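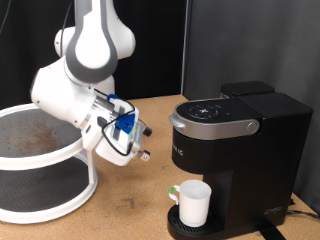

The Last Ferry to Usten
By Wilma Lennox
October

Owen sold the boat for 3,195 and walked up to the ticket shed to tell his sister. She was eating soup out of the lid of a flask.

"That's less than the engine cost," she said.

"I know what the engine cost."

The buyer was a man from Sanero who wanted it for crab. He had paid in cash and asked if the bell came with it. Owen had said yes before he thought about it. Their father had put that bell on, and on foggy mornings he let the two of them ring it all the way across.

"You could ask for it back," his sister said.

"I could."

He looked at the price board. Four dollars each way, children free. The bridge at Vustham had been open since spring, and the day before they had carried one passenger, a woman who slept the whole trip.

At five he went down to the dock. The man was coiling rope - badly, but he was trying. The bell was sitting on the planks with the screws in a paper cup beside it.

"It rattles," the man said. "I don't want it."

Owen carried it up the hill. It was heavier than he remembered, and he had to stop twice.

Comments (3)

marsh_hen: My uncle ran a ferry. The rope part is right.

Dell P: Did the man really think it rattled? I say no.

tobyreads: Liked this one more than the lighthouse story.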